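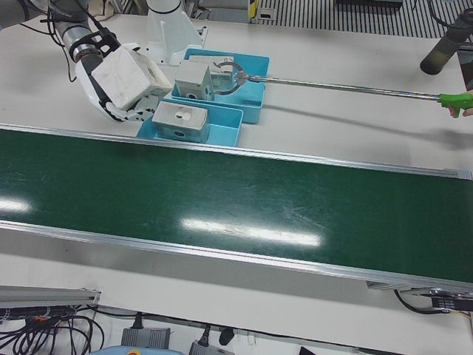 Pikport place names
Version 2, 3 June 2023

Pikport is a table of street and district names for small towns, with older spellings matched to the ones in use now. It is meant for people who work with old letters, parish lists and trade directories and need to tell whether two names are the same place.

This release covers Zumesness and Flenberg. Ngata is in progress and is left out until its harbour streets have been checked against a second map.

What is in it

There are 3,000 rows, one per spelling. A street with four old spellings has four rows, all sharing one place number. Of these, 174 rows are marked "unsure", mostly where a name was used for two lanes at the same time.

Columns

place_no – number shared by all spellings of one place
spelling – the name as written in the source
modern – the name in use now, blank if the street is gone
town – Zumesness or Flenberg
source – short code, explained in sources.txt
unsure – yes or blank
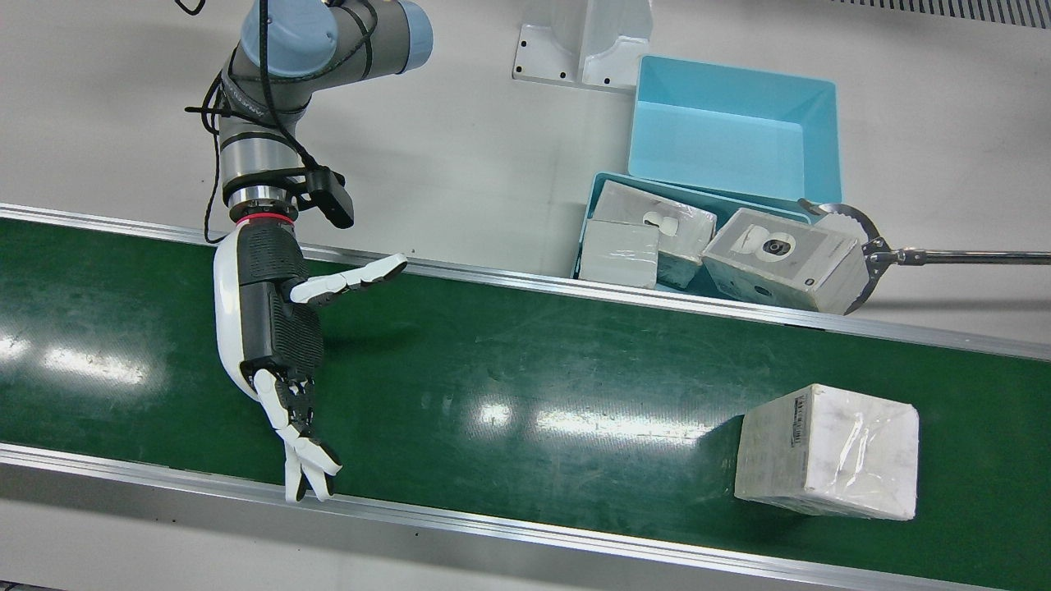
Green conveyor belt with metal side rails.

Files are plain comma-separated text in UTF-8. Some spreadsheet programs guess the encoding wrongly and break the accented letters, so set it by hand when importing.

Changes since version 1

The Flenberg market quarter was redone in April from a better scan of the rate books, which added about 300 rows. Place numbers 1 to 113 are unchanged. Numbers above that have moved, and old_numbers.txt gives the match.
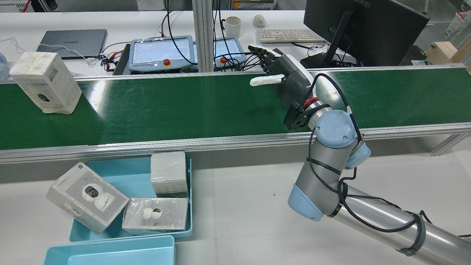
"Saint" and "St" are now kept as written in the source. Version 1 turned both into "St", and that hid a real difference between two Zumesness churches.

Known problems

House numbers are not included. Farm names outside the town bounds are patchy, and a few Flenberg bridges are still listed as streets.

Licence

Free to use and change, with credit to Pikport. Please give the version number when citing.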